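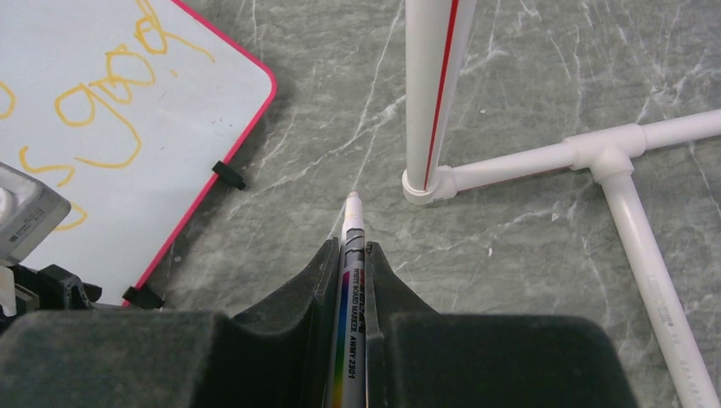 Marker in the grip, board on the floor to the left.

The shift board at Vollden had been written by hand since the plant opened. It hung beside the line 2 entrance and carried the day's order, the staffing and, at the bottom, anything the night shift thought the day shift should know. Tülin Canpolat had written it for eleven years. In November the job was assigned to a cell.

The cell was called Hao. It had two arms on one rail, a marble-patterned floor and lavender walls, and it had been delivered from Pullasberg with a manual of 148 pages. Section 6 covered the handling of thin rigid panels. Section 7 covered writing implements. There was no section on what to write.

Tülin's new title was cell attendant. The duties were set out on a single sheet: supply markers, supply boards, log each run, log each fault. She was to intervene only when the cell requested it or when a run exceeded 600 seconds. She read the sheet twice and signed it.

Leopoldo Meléndez came down from planning on the first morning with a clipboard.

'Text comes from the schedule,' he said. 'You don't have to compose anything.'

'And the bottom part?'

'What bottom part?'

She told him about the night shift's notes. He wrote something down. The schedule system, Gremura, had fields for order number, quantity, crew and start time. It had a comments field as well, limited to 71 characters, which had been switched off at installation to simplify testing.
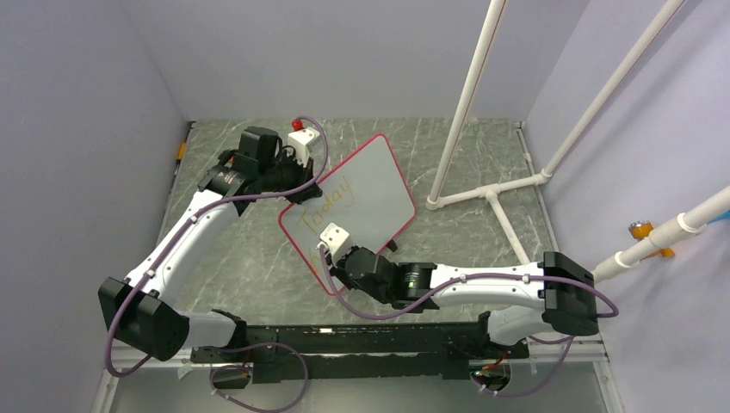 The test text was kept short. Leopoldo had chosen words with plenty of curves in them, as the arms found straight strokes easy and loops hard. Tülin logged the runs in pencil, then typed them in at the end of the shift. Under 'legibility' the form offered yes or no. She asked for a third option and was told that the form had been approved.

By the second week the cell's handwriting had settled. It was large and leaned a little, and it did not match anyone's in the building. People stopped at the entrance to read it and went in. Under the old arrangement they had stopped for longer. Someone would ask Tülin who had been moved, or whether the number three press was still leaking, and she would add a line while they stood there.

The press was still leaking. The night shift had put this on a scrap of card and taped it to the wall beside the board, at shoulder height. The next night there was a second card. Tülin did not log them, as they were neither runs nor faults.

Leopoldo saw the cards when there were five. He took the tape between finger and thumb, then left it where it was.

'How long would it take you,' he said, 'to type these in?'

'There's nowhere to type them.'

He went back upstairs. At ten past four the comments field appeared on her screen, empty, with a counter beside it. She fetched the cards and laid them out in order. The first ran to 90 characters. She crossed out 'please' and the name of the person who had written it, counted again, and put the name back. She crossed out 'still' instead – the counter let it through – and pressed send.

Then she took a fresh marker from the box, entered it in the log, and waited for the cell to ask for it.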